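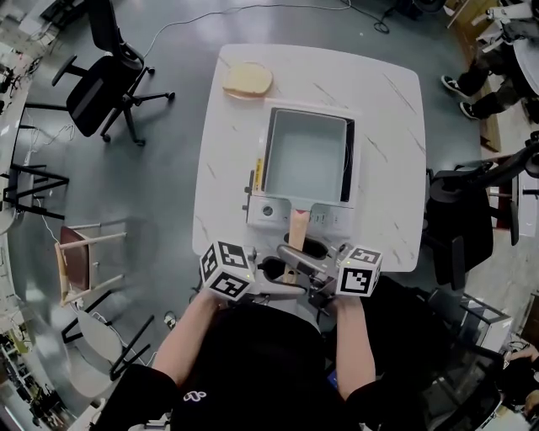

Marker cubes losing tracking on handheld grippers

Posted by Skosach, 4/18/19

We've got a pair of handheld grippers at our bench and one of them keeps dropping out of tracking half way through a task. Job is simple enough, slice of bread on the table, pan with a wooden handle, jaws close on the handle and lift. The trouble comes when both grippers are in close at the handle, so the two cubes are near each other and the view is from straight overhead. Left cube is fine. Right one jumps by a good few cm, or vanishes, then comes back. Green lights stay on the whole time so I dont think it's power. Have reprinted the markers once, same paper, same printer. Calibration was redone at the start of April. Exposure is on auto. Table top is white and so are the cubes, could that be it? Would rather not rebuild the whole mount if its a setting. Log shows more than 200 lost samples in a run of 2000.

Kultodex

Turn off auto exposure. First thing, before you touch anything else. White table fills most of the view, exposure hunts every time an arm in a dark sleeve or shirt comes in, and the black squares smear. Fix it by hand and go darker than feels right. We ended up at 80 on our slider but your scale will be different so don't copy the number.

Then check the white border round each marker. If the print was trimmed right up to the black the detector can't find the edge, esp when the other gripper is behind it. Leave a proper margin all the way round. Matt paper too — glossy gives you a hot spot from the ceiling lights and it only shows at certain angles, which sounds a lot like yours.

Also swap the two cubes over. Five minutes. If the fault moves with the cube it's the print or the cube. If it stays on the right hand it's light or angle. Remember to swap the IDs in the config or you'll be chasing nonsense all afternoon.

Jeta

had this, it was a loose screw. cube was turning a tiny bit on its post every time the jaws shut. thread lock and done

Zieliński

Screw won't explain it vanishing, only the jump, but check it anyway. Wiggle the cube with the jaws held still, any play at all and the offset is rubbish.

One more. Look for the same marker ID used on both cubes. Happened here after a reprint, somebody sent the same sheet twice, and with the grippers far apart the software coped, sort of. Close together it picked one or the other. Print the IDs out live and see if a number turns up on both sides.

Skosach

Swapped them, fault went with the cube. Border on two faces was trimmed nearly to nothing, my scissors. Reprinted on matt with a wide margin, exposure fixed, screw nipped up while I was there. IDs were all differnt. Down to 28 lost in the same length run, still looking at those.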